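Endang Kusuma has been writing back-of-book indexes for 13 years, most of them for technical manuals and regional histories. She works from page proofs, usually as the last person to touch a book before it goes to the printer. We spoke by phone in November, while she was between a history of canal engineering and a maintenance handbook from Julness.

I asked first how an index gets started. Kusuma reads the proofs once without marking anything, then a second time with the indexing software open. "The first pass is to learn what the author calls things," she said. "If chapter two says 'culvert' and chapter nine says 'underpass drain,' I need to know whether those are one heading or two before I build anything on top of them."

The canal book was a case of the second kind. Its author, Ayodele Obi, had written the chapters over a long period and his terms had shifted. Kusuma sent him a list of queries, most of which he settled in one evening. Two stayed open. For those she made a heading under each term and tied them together with a "see also" reference.

A "see" reference and a "see also" reference do different work, and she is strict about it. "See" sends the reader away from a term that has no page numbers of its own. "See also" sits under a heading that has page numbers and points to related material. Mixing them up is the most common fault she finds in indexes written by authors. The second most common is the circular reference, where "locks" says to see "gates" and "gates" says to see "locks."

Her rule on long entries is numerical. Any heading with more than five undifferentiated page numbers gets broken into subheadings. "A string of 13 locators after the word 'drainage' tells you the author talked about drainage. You knew that when you bought the book."

I asked about letter-by-letter and word-by-word sorting, which I have never managed to keep straight. In word-by-word order, she said, the space counts, so "lock keepers" files ahead of "lockage." In letter-by-letter order the space is ignored and "lockage" comes first. Publishers pick one and put it in the style sheet. Tukadura, the press that published the canal history, uses letter-by-letter for everything except personal names, and Kusuma has stopped arguing with them about it.

Names take up more of her time than readers might expect. The handbook has very few, but a regional history can have hundreds, and they do not all invert the same way. She keeps a running file of decisions. Where the book does not make clear which part of a name is the family name, she asks the author, and where the author doesn't know, she enters the name as printed and adds a cross-reference from the other form.

Length is fixed by the space left in the final signature. For the canal book Tukadura allowed 1000 lines, set in two columns. Her first draft ran over. "You cut the passing mentions first," she said. "If a town appears only in a list of places the engineer rode through on his way somewhere else, that goes. Then I fold subheadings that have a single locator back into the main heading. After that it starts to cost you something."

Tanveer Farooqui, the production editor on the book, told me separately that he would have preferred to find her another page. "It would have meant dropping a map," he said. "We looked at it. The map stayed."

Automated tools came up, as they do with anyone in this trade. Kusuma has tried several. They extract terms well enough, she said, and she uses one to check that she hasn't missed a proper name. What they produce is closer to a concordance. A chapter on the collapse of an embankment may never use the word "failure," and a reader looking for failures will want to be sent there. "The word isn't on the page, so the software has nothing to pick up. I have to have read it."

Corrections after delivery are the part she likes least. If a late change pushes text over by a page, every locator past that point is wrong. On one book, a local history of Dilby, a paragraph added in chapter three moved 30 pages of the text and she learned of it only when the author's copy arrived. She now asks for written notice of any reflow -- it is in her contract, on a line by itself.

The Julness handbook is due to her in proof by the end of the month. It will be indexed by paragraph number instead of page number, so a reflow won't affect it. "That one I'm looking forward to," she said.

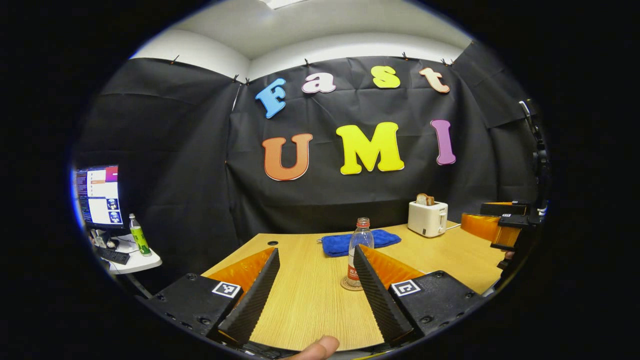
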